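Bench notebook, kitchen corner
Jul 3, 2023

Toaster day. The plan was to settle which setting the toaster should live on, so that people stop turning the knob to wherever they believe in and then leaving the room. The secondary plan was breakfast.

Background, for whoever reads this in October and wonders why there are four pages on toast. The appliance shelf has been through three toasters. The first was a Duken, which had a pop so strong that a slice once landed in the sink. The second was the Uvum, which had no pop at all and had to be emptied with a wooden chopstick, unplugged, under a sign. The sign is still up. The current one is the rounded pale one, and so far the only complaint is that everyone gets a different color of toast out of it and takes this personally.

Set up before anything was plugged in:

Moved it off the shelf and onto the white table. The shelf has a cupboard over it, and the manual that came with the Duken was firm about cupboards. I have extended its opinion to all toasters.

Crumb tray out, emptied, wiped, back in. Whoever has been toasting the seeded loaf should know that most of the seeds do not make it to the plate. There was enough in the tray to plant.

Bread: one supermarket white loaf, sliced, opened this morning, 14 slices left after I took the heel off and ate it. All from the same bag, because last time we compared settings using whatever was in the freezer and concluded that setting 4 makes rye darker than setting 3 makes brioche, a finding of no use to anyone.

Timer: the Stustivari one with the magnet on the back. It will not stick to the toaster, the table or the wall, so it sits on a saucer.
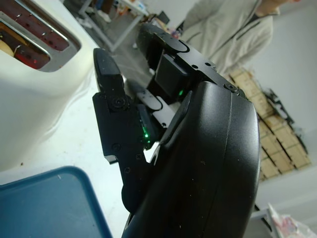 Left side, toaster on the table.

On the color of it. The order sheet says white. I called it white in the label for the shelf. Next to the table it goes more toward cream, and a colleague has already crossed out my label and written "cream" in ballpoint. I have left both words. The kitchen corner does not need two schools of thought on this but it seems to have them.

Rules for the runs, written down because I know myself:

Two slices each time, never one. One slice browns differently and then I start making excuses for the number.

Lid of the bread bag folded over between runs. I forgot this on the first pair and the next slice felt drier at the edge. Could be imagination.

Let the toaster cool with the slots empty before the next pair. This is the dull part. Wrote up the stock list while waiting, and found we own more egg slicers than eggs.

No butter until the color has been judged. Broken once, early, not recorded.

The judging is done against the Tseng card, the strip of brown paint chips somebody glued to a piece of cardboard two winters ago for the cookie trials. It runs from "manila envelope" to "saddle." It was never meant for toast and the gaps between the chips are uneven, but it is the only standard the room has and it is stapled to a string so it can't leave.

Runs so far:

Setting 1. Warm bread. Has the confidence of toast and none of the color. Paler than the palest chip on both sides. Would suit somebody with a grudge against crunch.

Setting 2. First real color, chip two on the inner faces, hardly anything on the outer ones. Good under butter, poor under anything wet. A tomato slice went straight through in the time it took me to find a pen.

Setting 3. Chip four, fairly even, with a pale band along the top crust where the slice stands a little proud of the slot. I thought the band was the heating and blamed the toaster for it in the margin. Then I turned the next pair on their sides and the band went away. Margin corrected. This loaf is simply tall.

Setting 4. Chip five heading to six, smell reaches the hallway. Two people came in to ask what was burning and one of them stayed and ate it. The corners go first. If you like marmalade this is your setting, and you should set it yourself and put it back afterward.

Above 4 I did one pair only, for completeness, and stood next to it the whole time. Past the end of the card. We will not be doing that again with the smoke detector where it is.

A note on the glow, which came up at lunch. The claim was that a low setting means dimmer elements. As far as I can tell by eye they come up to the same red-orange whatever the knob says, and the setting only decides how long you get to look at them. Anyone who wants to argue this further is welcome to bring a meter. I am not taking it apart. The last person to take apart a toaster in here is the reason we have the sign. 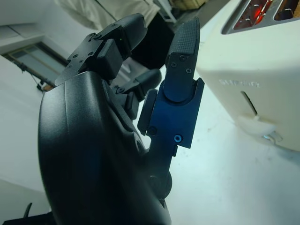 Things to fix or decide

1. Cord. Reaches the outlet from the white table but with no slack, so every time the toaster gets nudged back the plug takes the strain. Either the table moves closer to the wall or we get the short power strip back from whoever is charging their life on it. Prefer moving the table. It weighs less than the conversation.

2. Table. Specks all over it. Some of them are crumbs and come off with a cloth. The others do not, and I have now wiped them enough times to be fond of them. Somebody with better eyes can rule on whether it's the surface.

3. Tongs. The long bamboo ones, please, and kept in the jar, points up. Bagels are the problem. A bagel half goes into the slot willingly and comes out by negotiation. Unplug, then tongs. Forks stay in the drawer.

4. Knob. There is no mark on it that can be read standing up, so you have to stoop, and people don't stoop, they guess. I put a dot of nail polish at setting 3. It was the only bottle in the first aid box and I have no theory about why it was there. It looks fine for now but I doubt it will outlast the first deep clean.

5. Lever. Goes down smoothly, stays down if the thing is plugged in, and does not stay down if it isn't. I mention this because the fault log has an entry reading "lever broken, will not catch" and a second entry in the same handwriting reading "ignore." Let the record show the lever is blameless.

6. Fault log. Please write what happened and not how it made you feel. "Toast is disappointing" has no date and no setting and I can't do anything with it. 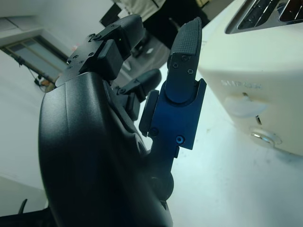

SUPOR, lever and knob side.

Decision, subject to the usual grumbling: default is 3. Turn it where you like for your own bread and then turn it back. Bagels and frozen slices go to 4. Anyone wanting it darker can do a second short go and stand there while it happens.

I ran the numbers on what the old free-for-all was costing us in binned toast. At the rate the bin was filling when I looked, we'd get to 1000 wasted slices well before the toaster wore out. That estimate rests on one bin on one morning, so treat it with the respect it deserves, but I am putting it on the sign.

Still to do: the same runs with the brown loaf, which is shorter and should not show the pale band. Check whether the left and right slots match. I had the impression the right one was a shade ahead at setting 2, but I had swapped the plates around by then and can't swear to which was which. Mark the plates next time. There are stickers in the second drawer, under the egg slicers.

Leftovers: cubed and in the big jar for croutons, except the past-the-card pair, kept in a bag and pinned up next to the card as a new last chip. It needs a name. "Saddle" is taken.

Out of butter. Added to list.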